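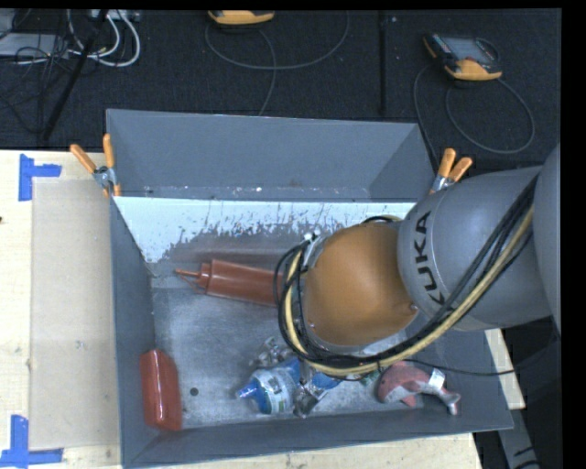
Date: 30 June 2020
Subject: Re: Kenuver, anyone finished it?

> I read the whole of Kenuver over two nights and I think it's the best
> haunted house book in years. The reviews on the Plenon site are all
> raves and the sequel is already announced. Why is this list so quiet
> about it? Did anyone here not like it?

I didn't, much. I gave it a fair shot in February and again last week, and both times I stalled in the same place, when the family moves down to the cellar and the book stops being about the house and starts explaining it.

The first 85 pages are good. I'll give you that. The door that sticks, the aunt who won't come upstairs, the smell in the linen closet. Then we get three chapters of letters from the previous owner, and he writes just like the narrator. Same jokes, even. Were we meant to notice that? If it's a clue, it never pays off.

As for the raves, Plenon publishes the thing. I'd like to see a review from somewhere that isn't also selling me the hardcover.

Compare Grakonel, which got two lukewarm notices and went out of print. It has a slower start, sure, but the thing in the well stays in the well and you never find out what it wants. I slept badly after that one. Kenuver I finished on a lunch break.

Does the sequel pick up with the aunt? If it does I might borrow it. I'm not paying for it.

Yu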